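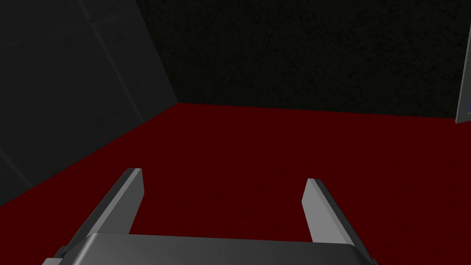
# Rilta: phone and tablet accessory listings

Rilta is a table of accessory listings for phones and tablets: chargers, cables, docks, adapters and a few card readers. It was put together to answer one question, which is whether a given accessory will work with a given device. Shops tend to bury that in the product title, and often get it wrong.

Last updated Oct 19, 2023.

## Contents

- `listings.csv`: 3,040 rows, one per listing
- `devices.csv`: 336 phones and tablets, with connector type and charging limit
- `pairs.csv`: which listing claims to fit which device
- `checked.csv`: the 73 listings we tested by hand

All files are UTF-8 with a header row. Commas inside titles are quoted.

## Columns in `listings.csv`

| Column | Meaning |
|---|---|
| `id` | Our own number, never reused |
| `shop` | `clurby` or `pedis` |
| `title` | Title as shown by the shop |
| `kind` | cable, charger, dock, adapter, reader, other |
| `plug_a`, `plug_b` | Connector at each end, blank if there is only one |
| `watts` | Highest output claimed, blank if not stated |
| `price` | Pounds, including VAT, without postage |

`watts` is copied from the listing. If a charger has two ports and the shop gives only the combined figure, the combined figure is what you will find here. Use `checked.csv` if you need measured output.

## Where the listings come from

Clurby and Pedis both supplied an export of their accessory pages in September. We removed duplicates within each shop but not between them, so the same cable can appear twice under different titles. Bundles are left out unless every item in the bundle is also sold separately.

Device details were typed in from the printed manuals and then compared with the older Mbwambo list. Where the two disagreed we kept the manual.

## Known problems

- Colours are part of the title and have not been split out.
- Anything sold as "universal" is paired with no device at all. There are some 100 of these.
- Docks with a fixed cable are sometimes filed under `adapter`. We have fixed the Clurby ones, but not Pedis.
- A price of 0.00 means out of stock when the export was made.

## Loading

```
import pandas as pd
df = pd.read_csv("listings.csv", dtype={"id": str})
```

Keep `id` as text. Some start with a zero.

## Licence

CC BY 4.0 for the tables. Product titles remain the property of the shops.

Corrections are welcome as a pull request against `pairs.csv`. Please give the listing `id` and the device name exactly as it is spelt in `devices.csv`.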